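How Do They Make Those Long Metal Bars With Grooves?

Okay, go and find a sliding window. Or a shower door, or a tent pole, or the edge of a whiteboard. Look closely at the metal part. See how it has the same shape all the way along, with little ridges and channels that never change from one end to the other? I used to think somebody carved those with a tiny chisel. I really did! I was nine, and I felt very sorry for that person.

The real answer is a lot more like play dough.

You know those play dough toys where you put a lump in, push down a handle, and a star-shaped noodle squeezes out the front? That's called extrusion (say it "ex-TROO-zhun"). It just means pushing stuff through a hole so it comes out in the shape of the hole. Toothpaste does it every morning. Churros do it too, and they taste better.

Aluminum bars get made the same way. First you need a fat log of aluminum, which is called a billet. The billet goes in an oven until it's very hot, but it doesn't melt. It gets soft, a bit like cold butter that's been sitting out on the counter. Then a giant press shoves it against a thick steel plate with a hole cut in it. The plate is called a die. Whatever shape the hole is, that's the shape of the bar that comes sliding out the other side — and it keeps coming and coming, longer than a school bus.

My friend Makis Zervas used to work at a press in Jellthorpe, and he let me stand behind the yellow line and watch. I thought it would be loud. Mostly it hummed. The bar came out so smoothly that I didn't notice it was moving until I looked at the far end! After that the bars get cooled down, pulled straight (two big clamps grab the ends and stretch them a tiny bit), and sawed into pieces. Makis had a drawer of leftover ends with shapes like snowflakes and keyholes, and I was allowed to pick one. I picked 20. He made me put most of them back.

So why bother with all the grooves? Well, try this. Take a flat sheet of paper and hold it out by one edge. It flops. Now fold it back and forth like a fan and hold it out again. Much stiffer, right? Ridges and folds help a thin thing hold itself up, and that means you can use less metal and still get something strong. Grooves are also handy for sliding things into, like the head of a bolt, or a pane of glass, or a rubber strip that keeps the rain out. 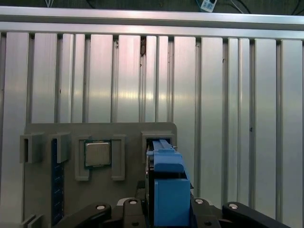 People who build workshops love this stuff. You can stand lots of long pieces side by side to make a wall, run a rail across the top, and put whatever you're working on in front of it. It's a bit like a building set for grown-ups. If you change your mind next week, you can often unbolt the whole thing and build something else.

Aluminum is also pretty good at being used again. Old window frames and drink cans can be melted down and made into new metal, and some of that ends up as billets. Your lemonade can might be part of somebody's greenhouse one day.

Want to try extrusion at home? Ask a grown-up to help you cut a small shape out of the bottom of a clean yogurt cup. Fill the cup with soft dough and push down with something flat. Try a triangle first, because triangles are easy to cut. Then try an L. My L came out curly, and Makis says that happens when the dough moves faster on one side than the other. Real die makers have to think about that too!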